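Thread on why the Randura runs from June are getting thrown out. Short version: the robot thought it was about half a room away from where it was, and none of our checks caught it.

The task is simple. Drive from the sofa to the rug, pick up the small black container, bring it back. All of it in sim, in the living room scene. We had 1,000 episodes queued overnight.

By morning the success rate was sitting at 70 percent, same as the week before, so I didn't look any closer. That was my mistake.

Réka Juhász was the one who opened the replays. In a lot of the "successes" the gripper closed on nothing and the container never left the rug.

The cause was a reset bug. When an episode ended early, the base went back to its start position but the odometry didn't. Every early stop added to the error. After 14 of them the planner and the simulator were describing different rooms.

The success check read the planner's position and not the simulator's. So the robot "delivered" the container to a spot it had never been to, and the check agreed.

The safety side bothers me more. The keep-out zone around the furniture uses the same estimate. On hardware that zone would have drifted too, and the arm would have been free to swing where a person might be sitting.

Robot's view in the living room scene, container still over on the rug: 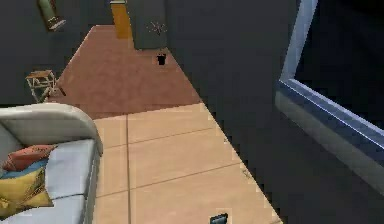 Randura sim, living room. Sofa on the left, gripper just showing at the bottom.

Fix is in. Sandro Leone moved the odometry reset into the same call as the base reset – it should have been there from the start. The success check now reads the container's true pose.

We also added a hard stop if the two positions differ by more than 5 cm. It fired twice on the first rerun. Still looking at why.

No hardware runs until that's explained. Tayla Halliday has the key to the arm's power cabinet and I've asked her to hang on to it.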